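Laundry Notes: The Basket With the Holes

Happy March, everybody! The Stundulow newsletter has been heavy on gardening lately (my fault, I got carried away with the seed catalogs), so this time I'm heading indoors to talk about laundry. I've been on a bit of a mission with mine since New Year's, and a few of you wrote in after the last issue asking what kind of basket I keep going on about. It's white plastic, it has little triangle cutouts all over the sides, and I would happily own three of them.
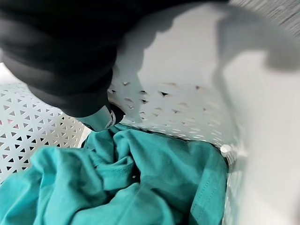
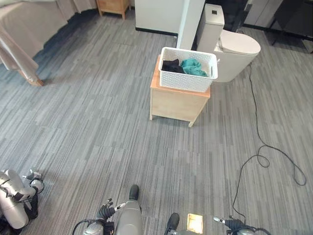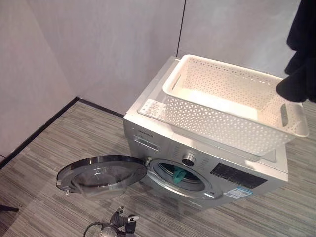
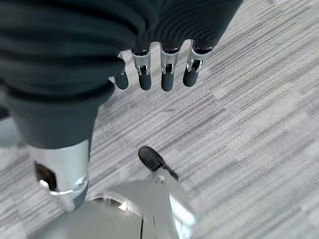 Why I gave up on the tall hamper

I had one of those deep hampers with a lid for years and I think it was making me a worse person. Everything went in, the lid went down, and I forgot about it until I ran out of socks. Damp towels at the bottom, of course. The smell when I finally opened it — well, you know the smell.

The open basket changed that. Air gets in through the sides, and I can see at a glance what's waiting. Something black and something teal on a small wooden cabinet doesn't sound like much of a load, but when it's sitting right out in the open I deal with it. It also has slot handles, so I can grab it with one hand if the other one is holding coffee (it usually is).

The basket goes on top of the machine

If you have a front loader, use the top of it! I spent ages putting the basket on the floor, bending down to the basket, bending over to the door, and then wondering why my back hurt. Now the basket sits up on top of the washer and I open the door all the way before I pick up a single thing. Mine overhangs a little on one side and that's been fine for loading, but I do take it down before the spin cycle. I learned that one at 6 in the morning, and I won't go into it.

My top spin speed for everyday stuff is 1000, by the way. I tried going higher and the shirts came out looking like chewed paper.

Black and teal, together or apart?

A reader in the Lund Street apartments asked me this and I love the question. My answer is that it depends how old they are. Brand new black things get a wash by themselves, cold, inside out. After four or five washes I let them in with the dark greens and teals and I've never had a problem. Teal with whites, no, never, please don't. I have a set of faintly minty pillowcases that I'd be glad to show anyone who doubts me.

One more on the subject: check the bottom of the basket before you close the washer door. A thin sock will lie flat down there and you'll miss it every time.

Carpet people, a word

Those of you with carpet under the washer, like striped gray (very forgiving on lint, I will say), should run a vacuum around the feet of the machine now and then. Fluff piles up back there faster than you'd think. I do it when I change the sheets so I don't have to remember it as a separate job.

Small stuff

The Gomeo swap shelf is collecting baskets, drying racks and clothespins through the end of the month. Cracked ones are okay if the handles still hold.

Erno Cleaners has gone up to 300 points for a free press on the loyalty card, so dig yours out and see where you are. I'm nowhere near.

Next issue is folding. I have opinions on fitted sheets, so send me yours first!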